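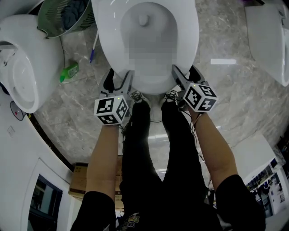 Both grippers on the rim, marker cubes uppermost.

Workshop notes: the hand-held grippers

Members who read the last newsletter will remember I was asked to keep an eye on the gripper build and report back. I said I would, on condition that I could say what I thought. Marloes Van Acker, who has done most of the building, agreed to that and has been very decent about it since.

The plan has not changed. You hold a gripper in each hand, do a household job with them, and record yourself doing it. Do that enough times and the recordings are supposed to teach a pair of robot arms to do the job without you. The arms do not exist yet. They are on order from Prener, and have been on order since June, so for now what we have is a pair of very elaborate tongs.

The clamps are our own, printed and assembled on the long bench. Each one carries a white cube with black and white patterns on its faces, so that the software can work out where the gripper is and which way it is pointing. I was doubtful about the cubes and I remain doubtful. They stick up a good way above the hand, and in a small cupboard I managed to knock one on the shelf above almost every time I reached in. Marloes says a smaller cube would be harder for the camera to read. She may well be right, but a kitchen is full of shelves.

The bathroom job was Melaniia Symonenko's idea. Her argument is that if anyone is going to hand a chore over to a machine, it will be the toilet long before it is the folding of napkins, and I can't fault her there. A toilet is also a hard thing to practise on. The rim is curved and glossy, there is very little to get hold of, and the jaws of the clamps were designed with square-edged blocks in mind. You have to come at it from the two sides with your elbows out and lean over more than is comfortable. I tried it for the length of one recording and my back let me know the next morning.

What bothers me is the arithmetic. The software we are using, Hrytsenko, wants 1000 good recordings of a task before its authors will promise anything. We have 124 across all the tasks put together, and that includes the ones where somebody stopped halfway to answer the door. Marloes thinks the figure is cautious and that we will see something useful much sooner. Perhaps. I have heard the same said of the pottery kiln controller, and people who were here for that will know how long we waited.

Then there is the wiring. The leads still come off the grip and run down the forearm, and they need a clip or a sleeve before anybody else uses the set. I have asked for this twice. It is a small job and could be done in an evening with what we have in the drawers.

I should be fair and mention what has gone well. The jaws close evenly now, which they did not in the first version, and the trigger no longer pinches the finger. The new rubber pads hold a mug nicely. The batch of springs from Verport was better made than I expected at the price, and the whole build has so far stayed inside what members agreed to spend. Melaniia has also written proper instructions for putting the set together, and I was able to follow them without ringing her up — I can't say that of much else in the workshop.

My own view is that we should pick one job and stick to it until the arms come. At the moment we have a bit of mug, a bit of cupboard and a bit of bathroom, and I don't see how a machine learns anything from a bit of each. Marloes disagrees and would like more variety, with other people's hands and other people's houses. She has offered to put her side in the next issue.

The set can be tried at the Lasholm workshop on Wednesday, March 17, 2021, from 7 in the evening. Please book with Melaniia beforehand, wear short sleeves or roll them well up, and put the grippers back in their box with the cubes facing the foam.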